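The Arm That Needs Its Fingers Changed

The sales sheet for the packing cell at Tutisstead says setup takes two hours. The crew that runs it laughs when you bring this up. Their log for July shows the same job eating most of a morning, and that was a good week.

Tutisstead is a small warehouse that fills mixed orders of toiletries and household odds and ends. It bought the cell through Tramari, a dealer in Fernmont, on the promise that one arm could pack 600 boxes a day and mostly look after itself. I spent three days next to it. The arm did pack boxes. It also got more personal attention than any machine I have seen outside a hospital.

The trouble starts at the fingertip. The rubber wears smooth, and a smooth tip drops things. Tramari rates a tip for 3,000 picks. Tutisstead swaps them sooner, after a run of fumbled toothpaste convinced the shift lead that the rating was written for somebody else's products. A new tip is never quite the same length as the old one, so the arm has to be taught again where the bottom of a box is, and where the back wall is, which matters more. Come down a little too far back and the tip folds the cardboard or rides up over it.

The teaching is slow and done by eye. Somebody jogs the arm down toward a box, stops, squints, backs it off, and saves the point. There are 57 saved points in the main program. A few can be corrected together. The rest are checked one at a time, at crawl speed, with the cable at the wrist watched on every move so it doesn't snag.

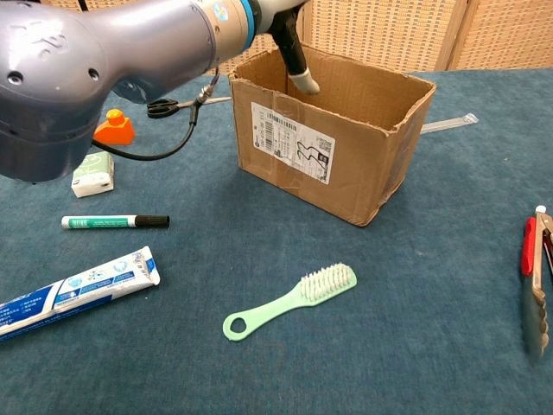

Checking the drop point: the gripper's fingertip just inside the back rim of an open box.

Escobedo, a rival warehouse across the road, looked at the same cell and stuck with people at benches. Its manager told me a new hire learns the back wall of a box by lunch. That is a cheap shot, and it leaves out turnover, sore wrists and the night shift no one wants. It also leaves me without a good answer.

Tramari says a self-measuring tip is coming and will cut the teaching to minutes. It may. I asked to see one and was shown a slide. Until it ships, I would ask any buyer to add up the hours spent beside the machine before counting the hours it saves. Tutisstead has only just started writing them down.

Contact the editors | Copyright, all rights reserved | Back to top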